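Is It Really That Color?

A Doubter's Guide to Ordinary Things
by Kuo-hua Tse
For readers 8 and up, and for grown-ups who argue about paint

Sooner or later somebody will tell you that colors are easy. Grass is green, pigs are pink, pumpkins are orange, next question. I don't believe it, and by the end of this page I hope you'll be at least a little suspicious too.

Start with the pig. Real pigs come in black, white, brown, ginger, gray and spotted, as well as a pale pinkish color that is mostly skin showing through thin white hair. Toy pigs are pink because everyone agreed that toy pigs are pink. If you sewed a toy pig in the true color of a muddy Berkshire, half your friends would ask why you had made a bear.

Then there's the pumpkin. Plenty of pumpkins are orange, but you can also grow white ones, blue-gray ones, green ones, and little striped ones that can't make up their minds. Those small striped kinds are usually grown for decoration. People like to say "pumpkin orange" as if it were one color. Which pumpkin?

I began collecting arguments like this at the Lundomska Street library, where I run an after-school table called the Doubters' Table. We put a few ordinary things on it and then we refuse to agree about them. The rules are short. You may say what you see. You may not say "obviously." 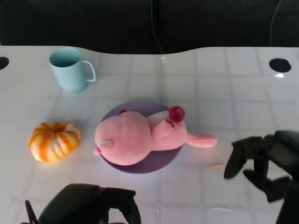

The argument that went on longest was over the word "purple." One reader said purple. Another said lavender. A third, who had been given a fancy set of markers and wanted us all to know it, said violet. Who was right? I would like to say they all were, because that's the sort of thing adults say to stop a fight, but I don't think it's quite true. They were using three words for a patch of color that changes a bit depending on where you look.

So let's slow down and ask what a color is supposed to be.

WHAT LIGHT HAS TO DO WITH IT

A thing doesn't have its color sitting on it like jam on toast. Light has to land on the thing first. Sunlight looks plain, but it is a mixture, and you see the mixture come apart when there's a rainbow. When light lands on a pink toy, the cloth soaks up some parts of the mixture and bounces other parts back. Your eye catches what bounces. Your brain then says "pink," very quickly, and doesn't show its working.

Turn off the light and there is nothing to catch. Is the pig still pink in the dark? People have argued about that for a very long time. You could say yes, the cloth is the same cloth and would look pink if you switched on a lamp. You could also say that "pink" is something that happens when light, cloth and an eye get together, and in the dark they haven't. I lean toward the second answer on most days. You don't have to.

WHY ONE THING CAN BE TWO COLORS

Look at the rim of any shiny dish near a window. Part of it will be brighter, maybe almost white. Did somebody paint that part white? Move your head and watch the white bit slide. Paint doesn't slide. You're looking at a reflection of the window or the lamp.

Now look down into a mug. The inside is often darker than the outside, even if it was all made in one color. Less light gets down in there. If you painted a picture of the mug using the same blue inside and out, it would look flat, like a sticker. Painters learn this early, and it annoys them.

Fuzzy things behave differently. A plush toy has a great many tiny fibers sticking out in all directions, so the light gets scattered every which way and you don't get one sharp bright spot. You get soft lighter parts and soft darker parts in the folds. That's one way to guess that something is fuzzy before you touch it. It is only a guess. A good painter can fool you, and so can a printed cushion.

WHAT COLOR IS A SHADOW?

"Black," says nearly everyone.

Go and look at one. Put a mug on a white table, or on white paper if your table isn't white, and look hard at its shadow. Is it as black as a black sock? Put a black sock beside it and compare. The shadow will probably be gray, and it may be a little bit blue, or yellow, or even faintly the color of the mug. A shadow is a place where some of the light is blocked. Other light still gets in from the sides, from the ceiling, from the walls, and from whatever happens to be standing nearby. If that light has a tint, the shadow gets one too.

When I was in school I colored all my shadows with the black crayon. My teacher gave me a star for it. I'd like to return the star.

CAN A WHITE TABLE STAY WHITE?

Here is the part where readers usually tell me I've gone too far. A white table is white, surely?

A shiny white table is a mixture of its own whiteness and a faint copy of whatever is above it. If there's a lamp up there, you get a bright patch. If the ceiling has a pattern, the pattern may turn up in the shine, faint and pale. Before you decide that a table has lines printed on it, walk around it. If the lines stay put, they may belong to the table. If they shift when you shift, they're visitors.

And if there's a round hole in the table it will often look solid black, as though someone had laid a black coin there. Is the inside of a hole black? Shine a flashlight in and find out. Please take your own word for it and leave mine alone. 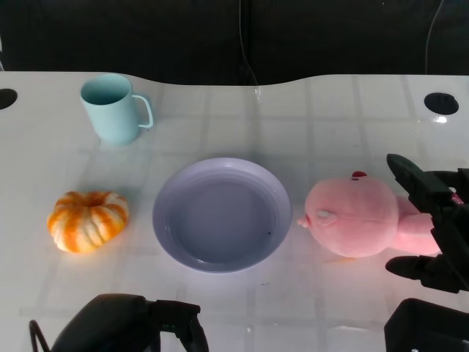
This page was last changed in January.

THE TROUBLE WITH NAMES

Suppose you wanted to settle the purple argument for good. You might go to a paint store. The Asix color card, which we have pinned up at the library, has 808 little squares on it, each with a name. Surely that's enough?

We tried. There were several squares that could have been our dish, and by the window we picked one, and under the ceiling lamp we picked another. The card had changed as well, of course, since the same new light was falling on that. It just hadn't changed in quite the same way. Two things can match under one light and stop matching under another. People who sew find this out with thread, usually after they've sewn the button on.

The names don't help much either. One square was called Tuesday Plum. I have eaten many plums and I cannot tell you what day they were.

Different languages cut the colors up differently, too. Some have one everyday word covering what English calls blue and green. Russian has two everyday words where English has "blue," one for lighter and one for darker. Think about a pale mug that is somewhere between blue and mint. An English speaker might say blue, look again, and say "well, greenish." The mug has done nothing. Only the word is wobbling.

"BUT MY EYES WORK FINE"

I'm sure they do. They also cheat.

Your brain knows that lights change, so it tries to keep colors steady for you. A white page looks white to you at lunch and white to you in the evening under a yellowish bulb, though the light coming off it is quite different each time. This is called color constancy. It's handy, because otherwise you'd never recognize your own coat. It also means your brain is correcting things without asking.

Neighbors matter as well. Put a small gray square on bright orange paper and another piece of the same gray on blue paper. Many people will swear the grays are different. Stripes play this trick all the time. On a striped pumpkin, the cream looks very pale partly because there's orange on both sides of it.

And not everybody sees the same set of colors to begin with. Biltov School, up the hill from us, has 600 pupils, and in any school that size there will be some who find red and green hard to tell apart. They aren't being careless. Their eyes sort the light another way. So if someone at your table says two things look alike and you think they look different, you could both be telling the truth.

TRY IT: THE DOUBTERS' TABLE AT HOME

You will need:
A white tray or a sheet of white paper
A mug in a pale color
A fruit or vegetable with more than one color on it
Something fuzzy
Something smooth and round, such as a plate or a bowl
2 lamps, or a lamp and a window
Pencils or crayons, as many as you can find

1. Set your things on the white surface with a bit of space between them.
2. Write down the color of each one. Don't let anybody see your list.
3. Change the light. Close the curtain, or swap one lamp for the other.
4. Write a second list without peeking at the first.
5. Find the brightest spot on the smooth thing. Move your head. Does the spot move?
6. Draw one shadow, and try it without the black crayon.
7. Roll some paper into a thin tube and look at a single patch of color through it, with everything else hidden. Would you still give it the same name?

Compare lists with someone else afterward. If your lists are exactly alike, I'd check whether one of you peeked.

Step 7 is the one that convinces people. Through a tube, part of a lavender plate can look plain gray, and the shady side of something orange can look brown. Brown, by the way, is often just orange that is dim compared with the things around it. I didn't believe that either until I'd tried it.

QUESTIONS READERS SENT IN

Do animals see the same colors as we do?
Mostly they don't. Dogs see blues and yellows well but have trouble with reds and greens. Bees see ultraviolet, which we can't see at all. I can't tell you what that looks like and neither can anyone who isn't a bee.

How many colors are there?
A boy at our table had read that there were 2,000. I asked who had counted, and where one stopped and the next began. He went off to find out and came back with three different answers from three different books, all of them bigger. My own answer is that it depends on how fussy you are.

Is white a color?
Ask Tai, our book club for older readers, which spent a whole meeting on it. Half of them still say yes.

Is the pig pink?
Under which lamp?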